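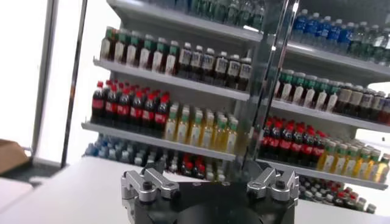
Wrist cam view from the drinks cell this morning. Red caps, green caps, and my two favourite brackets in the whole building.

Right, a few of you asked what I do all day at Lukcombe now, so have a thread about looking after one gripper and one set of drinks shelves. Get a brew, it's a long one.

First job is always the fingers. See those silver brackets either side, with the black hex screws on the raised arms? I put a key on every screw before anything moves. They do creep. Only a tiny bit, but a tiny bit at the bracket is a lot more by the time you're out at the fingertip.

I used to just nip them up by feel and get on with it. Then in March we had a week of bottles going in wonky and I blamed the camera, the lighting, the shelves, the new starter (sorry Dan)... and it was a left bracket sitting very slightly skewed. One screw!

So now I've got a paint pen line across each screw head on the spare set, and if the line has moved I know before the robot tells me. Kyung-hwa Kwon taught me that one and I'm still cross I didn't think of it.

Next is the wrist camera. Lens wipe with a dry cloth, no spray (ask me how I learnt that), then I drive to the home pose and compare against a saved picture. If the gripper is sitting in the same place at the bottom of the view, happy days. If it's wandered, the mount's been knocked and I redo the calibration.

Calibration is 7 poses with the board on the white table. It takes nearly 5 minutes if you leave it alone and a good half hour if someone comes over for a chat.

The clear panel deserves its own post. Tall, see-through, shiny edges, bottles on both sides of it. Lovely for people, a pain for the robot. You get bright streaks down the edges and everything behind it goes slightly bendy.

What's worked for us: we put the panel in the model as a proper solid thing with a fat margin round it, so the arm plans its way past whatever the camera reckons. Left section and right section are taught separately too. More faff to set up, loads less swearing later.

Then facing up the bottles, same as any corner shop. Matching ones together, straight rows, pulled to the front. The clear water ones are the worst to pick out. The colas are dead easy, bless them, big red cap and a red label.

Grip force next. We're on setting 4 for everything on the shelves at the minute. Noltier reckon I could go lower for the thin water bottles and they're probably right, I just haven't had a quiet afternoon to try it.

Last thing is a slow run with nothing in the fingers, hand on the stop button, ears open. You can hear a dry slide well before you can see it. Then up to normal speed and off we go.

Best run so far is 232 picks without me touching anything. I had a biscuit to celebrate.

Someone's bound to ask about the spare finger sets: yes, they're in the Grasham drawer, yes, they're labelled, and please put them back as a PAIR.

Off to find my hex keys, the small one has gone walkabout again. Will do a post on the calibration board tomorrow if anyone fancies it.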